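Consumo de agua y energía en el lavado de ropa de una residencia de estudiantes

Trabajo final de la asignatura Gestión Ambiental Aplicada
Tutora: Seija Savolainen

1. Introducción

El trabajo estudia el uso de la lavandería de la residencia Stirdale durante el mes de febrero. La residencia tiene dos edificios, Sakau y Perer, y una lavandería común en la planta baja de Sakau. Los recibos de agua del edificio habían subido respecto al curso anterior y la dirección nos permitió consultar los contadores y colocar una hoja de registro junto a cada máquina.

El objetivo era saber cuántos lavados se hacen, con qué programa y con qué carga. También queríamos ver si se podía reducir el consumo sin comprar máquinas nuevas. No estudiamos el secado al aire en las habitaciones porque no teníamos forma de medirlo.

2. Antecedentes

En una lavadora doméstica, la mayor parte de la electricidad se gasta en calentar el agua. El motor y la bomba consumen bastante menos. Por eso el mismo programa a 60 grados gasta mucho más que a 30, aunque la duración sea parecida. El agua, en cambio, depende sobre todo del número de aclarados y de si la máquina ajusta el nivel a la carga.

La ropa de cama y las toallas forman un grupo aparte. Ocupan mucho volumen, retienen agua y suelen lavarse a temperatura alta por costumbre. En la encuesta previa, varios residentes dijeron que lavan las sábanas siempre a 60 grados y la ropa de color a 30 o 40.
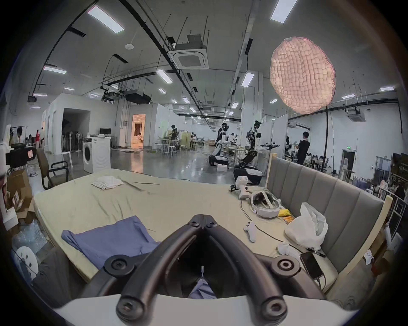 La bibliografía que consultamos recomienda separar por tejido además de por color. El algodón grueso y las prendas finas no se centrifugan igual, y mezclarlos obliga a elegir un programa intermedio que no va bien a ninguno.

3. Metodología

En la hoja de registro se anotaba la hora de inicio, el programa, la temperatura y la carga estimada (media, tres cuartos o completa). Se pidió a los residentes que no escribieran su nombre. Cada noche, a las 22:00, una persona del grupo leía el contador de agua y el de electricidad de la sala.

Se recogieron 227 registros. De ellos descartamos los que no indicaban programa o temperatura y quedaron 193 válidos. Las lecturas del contador se hicieron todos los días menos uno, en que la sala estuvo cerrada por una avería de la bomba de desagüe.

Además hicimos 11 entrevistas cortas a residentes de los dos edificios. Las preguntas trataban sobre la frecuencia de lavado, el detergente utilizado y el tiempo que la ropa pasa en la máquina una vez acabado el ciclo. 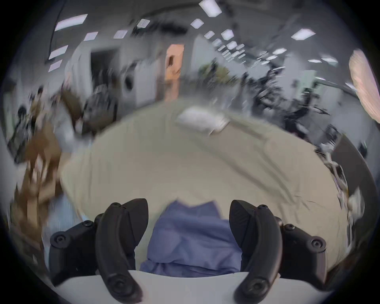 La carga estimada es el dato menos fiable del estudio. Lo que una persona llama carga completa otra lo considera tres cuartos. Pusimos un cartel con una marca de referencia en el tambor, pero lo hicimos en la segunda semana, así que los registros anteriores no son del todo comparables.

4. Resultados

El programa más usado fue el de algodón a 40 grados, seguido del rápido a 30. El programa ecológico apareció muy poco. En las entrevistas se explicó por su duración, ya que muchos residentes no quieren esperar tanto cuando solo hay una máquina libre.

Casi 11 de cada 20 lavados válidos se hicieron con media carga. Este dato fue más alto en Perer, cuyos residentes tienen que cruzar el patio y suelen bajar con una sola bolsa. El uso se concentró entre las 18:00 y las 21:00.

En cuanto al detergente, la mayoría de los entrevistados lo echa a ojo. Solo dos conocían la dureza del agua de la zona.

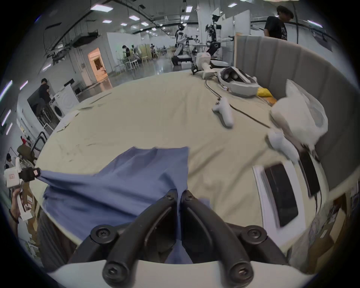 El consumo eléctrico diario subía en los días con más lavados de sábanas y toallas, aunque el número total de ciclos fuera similar. El de agua siguió de cerca al número de ciclos.

5. Propuestas

Proponemos poner junto a las máquinas una tabla sencilla de programas, ofrecer un sistema de reserva por horas y colocar un vaso medidor fijo en la estantería del detergente. También pedimos a la dirección que revise la lavadora Baek del fondo, cuyos ciclos a 30 grados duraban más que los de las otras.

6. Limitaciones

Solo se midió un mes de invierno, con ropa más gruesa de lo habitual. Convendría repetir el registro en mayo con la marca del tambor puesta desde el primer día y con un contador separado para las secadoras.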